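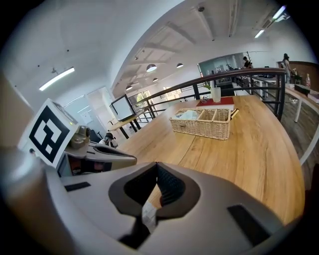
When will backers of The Lamplighters of Dastlow get their books? The printed copies go out in May, with the digital edition following to everyone's inbox a little before that.

It has been a long old road for this one, and plenty of readers who pledged in the first week had begun to wonder, so it was a real pleasure to hear from writer Jucélia Bezerra that the last of the 234 pages has been coloured, lettered and sent off to the printer. She sounded tired and very happy, as well she might. The campaign closed with 2572 backers, a good deal more than she and artist Tae-yang Ra had dared hope for when they put up the first sample chapter and a rather nervous little video.

For anyone who missed it the first time round, The Lamplighters of Dastlow is a graphic novel set in a harbour town where the street lamps have to be lit by hand each evening, and where something comes up out of the water on the nights when one is forgotten. Our heroine is Frota, a lamplighter's apprentice who is scared of ladders (a bit of a drawback in her trade) and who finds herself in charge of the whole eastern round when her master fails to come home. She is joined by a retired smuggler, a very opinionated goose and, later on, by the thing from the water itself. It's spooky in places but never nasty, and Bezerra reckons that readers from ten or so upwards will be fine with it.

The delay came down to colour. Ra had planned to paint the night scenes in a single blue wash, and had finished 80 pages that way before deciding that he couldn't tell one street from another and that readers wouldn't be able to either. So back he went to the beginning. Elaine Araújo, who had been hired for the lettering, offered to take on some of the flat colours as well, and between them they worked out a scheme where each district of the town has its own lamp glow - amber by the docks, a greenish white up on the hill, and a deep rose in the old market. The preview pages shared with backers this week look lovely for it, and the chase across the market roofs is a treat.

"I did grumble when Tae-yang told me he was starting again," Bezerra told us. "I grumbled for a whole weekend, I think. Then he sent me the first new page and I rang him up and said sorry."

The book is being published through Estside, the small comics press run by Ivone Trindade, who has looked after the printing and will be handling the post. Backers at the hardback level will get a cloth spine and a fold-out map of the town, and those who pledged for the sketch edition will find a drawing by Ra on the inside cover. He has been getting through 14 of those a day, he says, most of them of the goose. The extra short story unlocked near the end of the campaign, written by Réjean MacDonald and telling how the goose came to live in the lamp store, has been bound into the back of every copy.

If you have moved house since you pledged, please do update your address through the backer page before the end of April, as Estside will be printing its labels straight after that. Parcels going overseas will leave first and should take roughly three weeks, though Trindade asks for a little patience with the further-flung ones.

Those who didn't back the book can order it from the Estside shop once the pledges have all been posted, in paperback only to begin with. As for what comes next, Bezerra has a second story about Frota in outline, with the working title Cerkel, and says she and Ra would like to draw a good half of it before asking anyone for money.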